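Betreff: Re: [werkstatt-robotik] Greifer in der Simulation, Stand der Dinge
Datum: 2022-12-15

Hallo zusammen,

> habt ihr beim Wolix-Arm inzwischen eine Simulation laufen oder
> probiert ihr alles direkt an der Hardware? Mich würde vor allem
> interessieren, wo ihr die Kamera hingesetzt habt. Bei uns sieht
> man von oben immer nur den Arm und nie das Teil.

ja, läuft! Seit letzter Woche sogar so flüssig, dass es richtig Spaß macht (ich saß gestern viel zu lange davor). Der echte Arm steht weiter auf der Werkbank im Natham, aber gerechnet wird jetzt zu Hause auf meinem alten Rechner, und der schafft mehr als 400 Schritte pro Sekunde. Die Kamera hängt bei mir virtuell direkt am Handgelenk, knapp hinter dem Greifer, und schaut über das Gehäuse hinweg zwischen den Fingern durch. Der Raum kippt dann natürlich wild mit, sobald sich das Handgelenk dreht, aber daran gewöhnt man sich schnell.

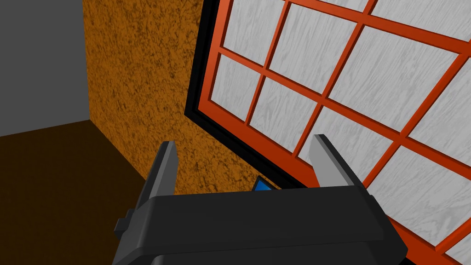 Blick vom Handgelenk, Greifer offen, zwischen den Fingern ein Stück vom blauen Objekt

Ihr seht schon das Problem: Das Gehäuse nimmt unten viel weg, und vom Blauen bleibt nur ein schmaler Streifen. Ich will die Kamera deshalb als Nächstes 5 mm höher setzen und etwas stärker nach unten neigen. Die orange Wand und das Fenster mit dem orangeroten Rahmen habe ich absichtlich so knallig gelassen, mit grauen Wänden ringsum habe ich beim Drehen ständig die Orientierung verloren.

Was noch hakt, ist die Reibung an den Fingern. Mit den Standardwerten rutscht mir alles weg, mit meinen klebt es wie Kaugummi. Falls jemand brauchbare Werte für die Gummiauflagen von Hämmerli hat, her damit! Die Übergabe an die echte Steuerung mache ich über Relix, das Skript hat gerade mal 114 Zeilen und ist noch ziemlich wüst. Ich lade es trotzdem gern in unsere Ablage, wenn ihr es haben wollt.

Im April würde ich das Ganze gern am echten Arm im Natham ausprobieren. Bis dahin sollen 500 simulierte Griffe durchgelaufen sein. Wer mitbasteln mag, meldet sich einfach hier auf der Liste. Ein zweiter Satz Finger zum Testen wäre auch super, gedruckt oder gefräst ist mir egal.

Viele Grüße aus dem Bastelkeller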